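Home | Products | Showrooms | News | Press contacts

Tonell publishes care and arrangement guidance for the Ilden sofa and cushion range

22 December 2020

Upholstery maker Tonell has issued a written guide to the placing, turning and storage of loose cushions on its Ilden seating. The guide applies to all Ilden sofas with adjustable headrests and replaces the single-page leaflet previously supplied with each unit. It was prepared with Rarnach, the textile care firm that handles covers and fillings for Tonell's service department.

The guide was drafted after a review of 570 service enquiries. Most of them concerned loose soft furnishings: flattened filling, marks on pale fabric, and covers that had twisted at the corners through repeated lifting by one edge. Few concerned the sofa itself.

Tonell advises that large soft items be lifted with both hands, one on each side, and held clear of the floor while the seat is being tidied. Lifting by a single corner places the full weight of the filling on a short length of seam. Items in white or near-white fabric should be checked for smudges each time they are picked up, particularly towards the lower edge, where contact with the floor is most likely. 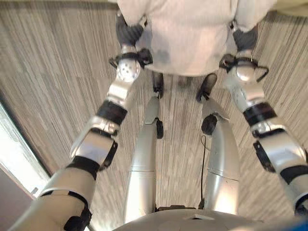

A large white soft item held at both sides above a wood-grain floor.

"People tend to look after the frame and the main upholstery and forget the loose pieces," said Hanne Steinarsdóttir, head of product at Tonell. "The loose pieces are handled every day. They wear first, and they are the part of the sofa that a visitor sees first."

The second section of the guide deals with placement. A throw cushion set into the angle between the armrest and the backrest is supported on two sides and can be stood on one corner without slumping. A larger cushion further along the seat should lean on the backrest with its weight carried by the seat cushion. It should not be propped across the hinge line of a headrest. Headrests may be left at different angles when the sofa is not in use, but should be returned to the lower position before any cushion is placed on top of them.

On buttoned backrests, Tonell recommends that throw cushions be moved along the seat every 2 weeks. Long periods of pressure in one place can leave the fabric around the buttons pulled to one side. Dust should be taken out of the puckers with a soft brush. A vacuum nozzle may be used along the seams between seat cushions, on the lowest setting only.
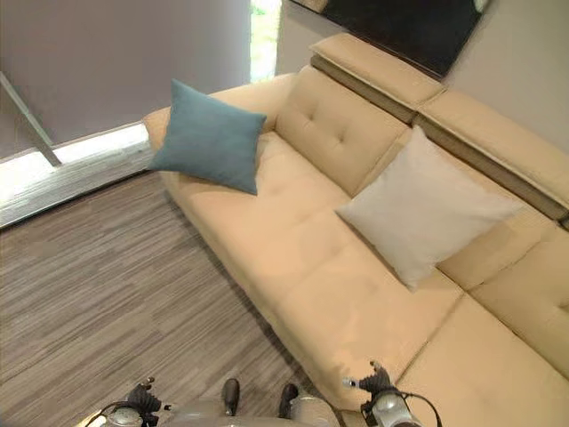 Colour is treated briefly. Cushions in strong shades should be washed separately before first use and left to dry completely before they are put on pale upholstery. Rarnach tested sample covers at 30 and 40 degrees and found the lower temperature sufficient for ordinary household marks. The higher setting is allowed for white covers only. Fillings are not to be machine washed at either temperature.

"We kept the washing instructions to half a page," said Bjarke Egilsson, who led the fabric tests for Rarnach. "The earlier leaflet had a table of symbols. Customers rang us to ask what the symbols meant, so the new text gives the temperature and the drying method in plain words."

A further section covers floors. Tonell asks owners of hard floors, including those with a wood-grain finish, to sweep in front of the sofa before removing any cushion or cover. Grit picked up on a rounded hem is difficult to brush out and will scratch smooth upholstery when the item is put back. Where a cushion has to be set down, a clean sheet should be spread first. 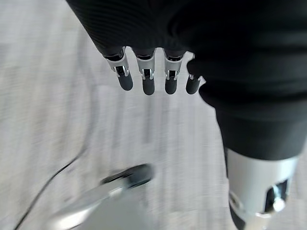
The guide also sets out an order of work for a full tidy of the seating area: floor first, then loose items off, then seams and buttoning, then loose items back. Covers should be smoothed from the centre outwards with an open hand. Beating or punching the filling into shape is not recommended, as it drives air out of one side and leaves the corners empty.

Printed copies will be packed with all Ilden sofas leaving the Tonell works from February. Existing owners may collect a copy from any Norðdahl showroom, where staff have been briefed on the changes and can show the recommended cushion positions on a display model. Replacement covers and fillings remain available through the same showrooms.

Conditions of guarantee are unchanged. Claims relating to loose cushions will continue to be assessed by Rarnach under the existing procedure.

Press enquiries: Mikkel Hviid, Tonell press office
Service and care enquiries: Tove Eyvindsson, Tonell service department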